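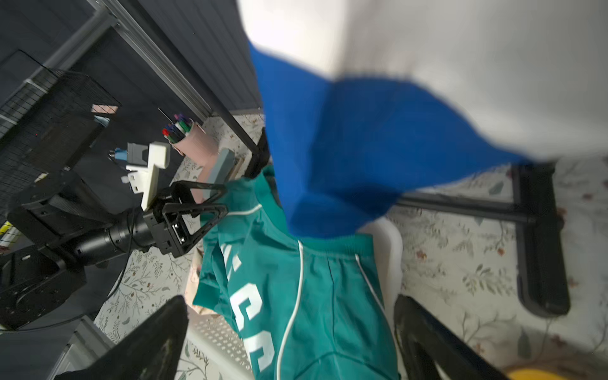
Dalance opened its Illthorpe workshop to the public in May 2018, and I went along expecting to stay for an hour. I was there until they locked up! The demonstration everyone crowded round was laundry, of all things. Two black arms work over a white plastic basket, and the teal jersey with the white piping got the biggest audience of the lot. "Cloth never lies the same way twice," said the engineer running the bench, who has been on the project from the start. "A box stays a box. A shirt is a new shape every time you touch it."

The project is called Mathias, and the aim is easy to put into words: pick up a piece of clothing, find its edges, lay it flat. Getting there has taken 378 practice sessions so far, each with a fresh heap of clothes. "We did the first 100 with tea towels," she told me, laughing. "I was very sick of tea towels." Sports kit came next, and she likes it because the fabric is slippery and the lettering is stiff, so one shirt behaves in two ways.

I asked whether the arms ever surprise her. "All the time. They'll get hold of a collar in a way I'd never have thought of, and I go home and try it on my own washing."

Visitors could have a go at guiding the arms themselves, and the queue went out of the door. I had my turn - sleeves are much harder than they look - and dropped mine twice. The boy after me got his first time and wanted to know when it would do socks. "Pairs are next," she said, and showed him the box of 61 odd ones that Sisaditz, the laundry firm across the yard, has been saving for them.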